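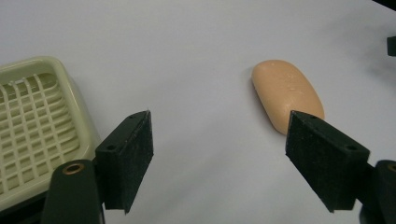

Which foam do we use on the fingers from now on?

The black foam, cut to the full inner face of each finger and glued along the edges as well as in the middle.

# Drororen build group, minutes, November

Ulten shared workshop, back bench. Start 18:30.

Present: Jacqueline Lebrun (chair), Timothée Maillard (minutes).

## 1. Previous minutes

Accepted. The spelling of Boateng is corrected in item 4.

## 2. Fingers and arms

Both dark green fingers have the foam pads fitted. The brass-coloured bushings are pressed into the arms. JL reports that play at the pivot is acceptable with the longer screw and a thin washer. The short screw is dropped from the parts list.

The mounting holes in the finger print slightly undersize. TM will open them up in the model and stop drilling them by hand. Print time per finger is 63 minutes with the current settings. No change to infill.

Agreed: the arm file is frozen. Changes to the finger may continue until the next meeting.

## 3. Soap task

The task stays as written: pick up the bar, place it in the dish, release, withdraw. TM asked whether the start angle of the bar should be fixed. JL is against this, as the diagonal starts are the ones that show problems with finger alignment. The angle remains free. The dish may be put down on either side.

The pads pick up residue from the soap. They are to be wiped after every session and left open to dry. If residue builds up at the lower edge, replace the pad and note it in the log.

## 4. Cables and gloves

Straps on the left gripper are still untidy. The cable loop must leave enough slack for the wrist to turn and must not lie across the working area. JL proposed a printed clip on the body. TM prefers a fabric sleeve. Both will be tried.

Gloves are to be worn on both hands during sessions. The Boateng order for spare screws is delayed and stays open. 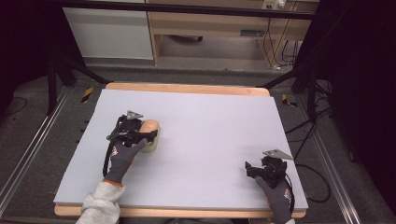 ## 5. Logging

Hirus drops the second gripper after a restart unless both are plugged in first. Until this is fixed, plug in, then start Hirus, then open and close each gripper once before logging.

## 6. Actions

- TM: enlarge finger holes, reprint 2
- TM: write the startup order on the bench card
- JL: clip and sleeve, one of each
- JL: chase Boateng, ask for 3 bags of the longer screw

Closed 19:40. Next meeting at the same bench, date to be sent by JL.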